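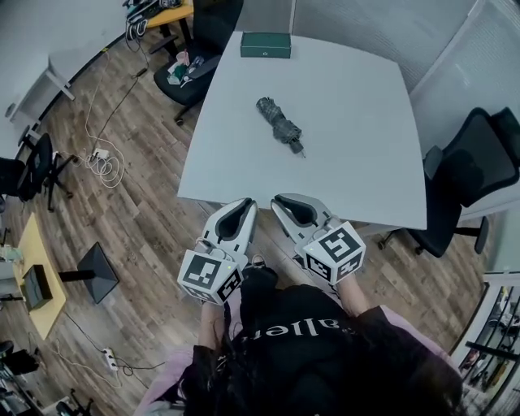
Gripper Trials at the Sultside Workshop

Posted December 16, 2019 by Naheed Jadoon

We spent the last part of the year comparing hand-held grippers for the Ovik project. The aim was to pick one pair for the long recording runs and stop switching between three. This page covers the pair with the marker cubes, which Shahzad Yousafzai set up and most of us ended up using. Notes on the other two pairs are on the Wivora page.

At the table

The umbrella task. A folded plaid umbrella with its strap around it is in the middle of the table, and both grippers are at the near edge. We start every take with the fingertips resting there. It gives the tracking a still moment at the beginning, and it makes the takes much easier to line up afterward.

Marker cubes. Each gripper carries a white cube with square black-and-white patterns on it. The overhead camera uses them to work out where each hand is. Aqeel Bukhari printed two sets. The first set was on glossy stock and gave us trouble under the ceiling lights, so we went to matte and have stayed with it.

Green lights. There is a small one on each cube. We agreed early on that no take starts until the operator has looked at both.

Fingers. Two per gripper, angled, with black pads. The pads are the part we argued over most. Obaidul Wijesinghe wanted a softer material for cloth, and Elfriede Lindemann wanted to keep the ones we had so that the August takes could still be compared. We kept the ones we had.

Dark green box. It has a small metal clasp on the front and it sits at the far edge of the table. Small clasps were hard for all three pairs. The fingertips are wide, and you tend to push the whole box back before the clasp gives. A strip of rubber mat under the box helped.

What we ran

Each pair got the same 245 takes, split over the same set of objects. Of these, 50 were soft items such as umbrellas, gloves and cloth bags. The rest were boxes, bottles and kitchen things. Operators swapped out after every 28 takes. Before that rule people were getting sore wrists late in the day and the last takes were sloppy.

We set the motion logging at 180 samples per second for all three pairs. A lower setting would have done for the boxes, but strap and cloth work has a lot of short, quick movements and we wanted to keep them.

How the pairs compared

Marker pair: best tracking when both hands were in view of the overhead camera. It lost a hand now and then when the operator leaned in over the table – sitting a little farther back fixed most of that.

Abbasi pair: lightest of the three and nicest to hold. The fingers flexed too much on anything heavy.

Wired pair: steady, strong grip, but the cables were in the way on every two-handed task. Fine for one hand.

We are going with the marker pair for the next round. Obaidul will test his softer pads on a spare set, separate from the main recordings, and we will put those results up when he has enough of them.

Still to do

Reprint the cube faces that have started to lift at the corners.
Add a second overhead camera for the leaning problem.
Find a box with a larger clasp, for comparison with the green one.
Write up the swap schedule so new operators have it on paper.

Questions about the setup can go to Shahzad or to me.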